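On Keeping a Parish Footpath Register

Residents of Wasby are reminded from time to time that the footpaths around the village do not look after themselves. The present writer has kept the register of paths for five years, and it seems proper to set out on this site how the work is done and what remains outstanding.

The register lists 64 paths. The longest is the old carriers' way from Wasby to Grosport, which measures 2,651 metres from the churchyard gate to the Grosport boundary stone. The shortest crosses a single garden and is seldom walked. Each entry records the surface, the condition of stiles and gates, and the date of the last inspection.

Inspections are carried out in April, before the nettles are up. It is regretted that three paths on the Grurnilar side could not be reached this year owing to standing water. They will be walked when the ground permits, and the entries have been left open until then.

A word should be said on method. The original map was drawn at a scale that does not suit modern paper, and it has been necessary to copy it square by square. Readers who have attempted this will know that the ruling of the grid takes longer than the drawing. A large grid is the more forgiving - small squares multiply small errors - and the lines should be plain enough to be read from a standing position.
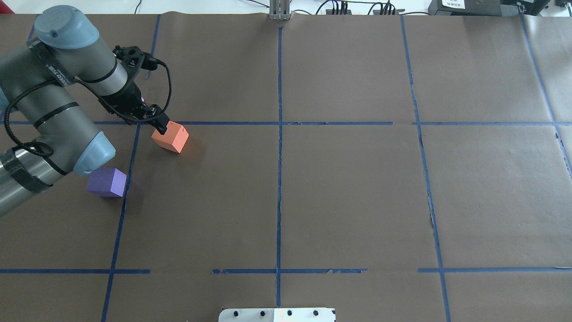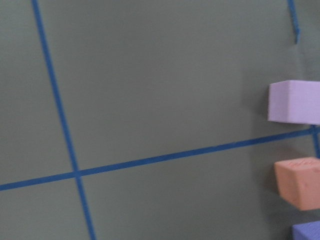 Copying of the northern sheet is complete. The southern sheet has been held back pending an answer on the Kordestani land, where the line of the path on the ground differs from the line on the map by the width of a field. The landowner has been written to twice. Until the matter is settled, walkers are asked to follow the waymarks and to keep dogs on a lead.

Over 600 corrections have been entered since the register was begun, most of them minor. Reports of fallen trees, missing signs or locked gates are always welcome and should state the path number, which is painted on the post at either end. Where the number has worn away, the name of the nearest lane will suffice.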